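Cleaning hacks, tested against the clock and found wanting

Laundry and soft furnishings

I have been writing down household tips for long enough to be suspicious of nearly all of them. Most come from somebody's aunt, get copied onto a tea towel and then turn up online with a thousand likes. What follows is the soft furnishings part of my list: what I tried at home in Gildale, what I kept, and what I would leave alone.

Vinegar in the rinse

White vinegar as a fabric softener is the tip I get sent most. It does take a bit of stiffness out of towels if your water is hard. Ours at Gildale is soft, and I could not pick the vinegar towel from the plain one with my eyes shut. Neither could Liesbeth Visser, who was staying with us that August and had no reason to flatter me. If you have hard water, try half a cup. If you don't, put it on your chips. And please don't use it anywhere near bleach, whatever the jar label on somebody's pretty laundry shelf implies.

Bicarb on everything

Bicarb is a mild abrasive and a fair deodoriser. People mix it with vinegar because it fizzes, and the fizz is very satisfying, but once it stops you have mostly salty water. Use one or the other. Sprinkled on a couch and left for a few hours it helped with a doggy smell, a bit. The vacuuming afterwards probably did as much, and getting the last of it out of the piping took me longer than washing the covers would have.

The tennis ball trick

Two clean tennis balls in the dryer with a doona or a puffy jacket. I expected to be rude about this one and I can't be. The filling clumps far less. The noise is awful. Wool dryer balls are quieter and cost a good deal more, and I saw no difference in the doona.

Freezing jeans

No. They come out cold.

Soft toys

There is more rubbish written about soft toys than any other item in the house. You will be told to wash them weekly, to freeze them monthly and to spray them with lavender oil, usually by someone selling lavender oil.

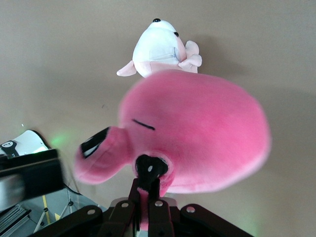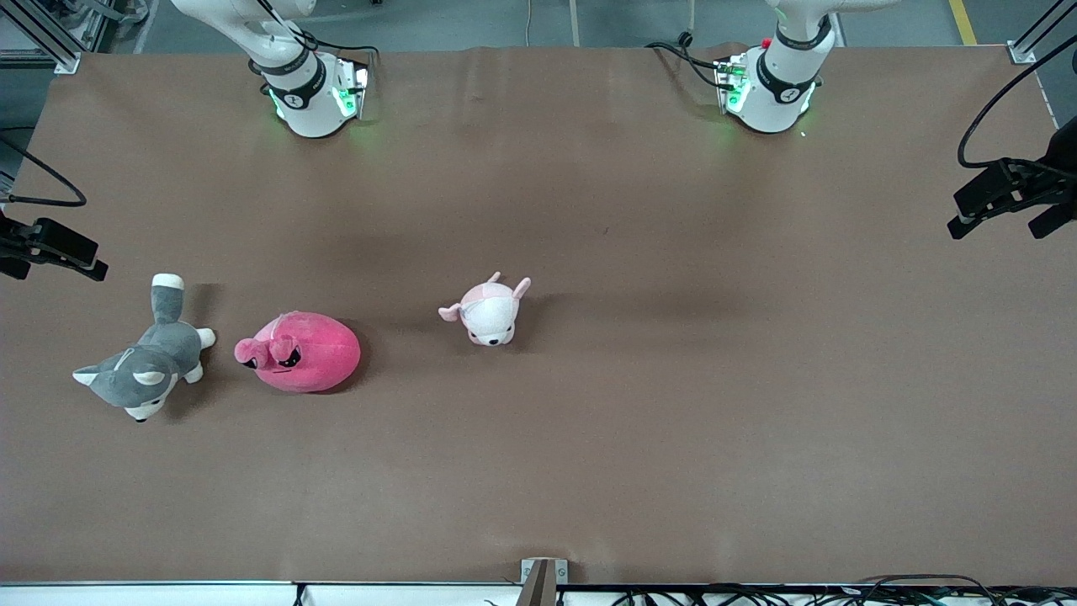 Start with the care label, and if it has gone missing (they always go missing) assume the toy can't take heat. Most plain polyester plush will survive a cold, gentle cycle inside a zipped pillowcase. Battery boxes, music chips and bead fillings don't go in the machine at all. Look over the face before you decide. A stitched closed eye like the one on the pink toy has no hard piece to come loose, whereas a shiny nose or anything else that looks glossy deserves a firm tug first, and a pass with a damp cloth if you're not sure how it's fixed on. Long fuzzy pile will dry in clumps if you leave it to itself, so brush it with an old soft hairbrush while it's damp and again when it's dry. I have never got matted pile all the way back to shop condition and I don't believe the people who say they have.

Drying is where most toys get ruined. The outside feels dry by teatime and the middle is still wet the next morning. Squeeze it in a towel, put it on a rack in moving air, turn it whenever you walk past. Direct summer sun on a strong colour is asking for fading. I gave mine two full days indoors and it still felt cool in the middle on the first evening.

Freezing for dust mites is the one bit of freezer advice with something behind it. A decent stretch in a proper freezer is meant to kill them, but it doesn't remove what they leave behind, so you still have to wash or shake the thing. If the toy can be washed hot, skip the freezer and keep the space for peas.

The cornflour dry clean

For toys that can't get wet: shake in a bag with cornflour, leave, brush out. Zuweira Quansah swears by it and did three in front of me at her place in Cundwood. They looked a bit cleaner. The floor looked a lot worse. I tried it myself with a greasy patch on a cushion and it lifted some of the grease, so I'll give it that much, but it did nothing for an old juice stain — nor should it, starch doesn't dissolve juice.

Colour catcher sheets

I ran 11 mixed loads with one and 17 without. The sheets came out grubby grey nearly every time, which looks like proof until you put a scrap of old white hanky in instead and it comes out grubby grey as well. The clothes looked the same both ways. For a new red anything, wash it alone the first couple of times.

Hairspray on ink

This worked when hairspray was mostly alcohol. Plenty of cans now aren't, and all you get is a sticky ink stain. Rubbing alcohol on a cotton bud, a folded rag underneath, dab and shift the rag as it takes up the colour. Test the inside of a seam first. Don't try it on acetate.

Salt to set dye

Another one that won't die. Salt helps some dyes take during the dyeing itself. Tipped into your washing machine with a finished pair of trousers, it does nothing I could find, and I used a whole bag of it over one winter.

Pegging

Shirts by the hem, jumpers flat, anything knitted never by the shoulders. I have no argument with any of that. I do have an argument with people who insist on matching peg colours to stop your washing from fading, a claim I have now been sent twice.

Next on the list is oven doors, and the dishwasher tablet method. I have bought the tablets. My hopes are low.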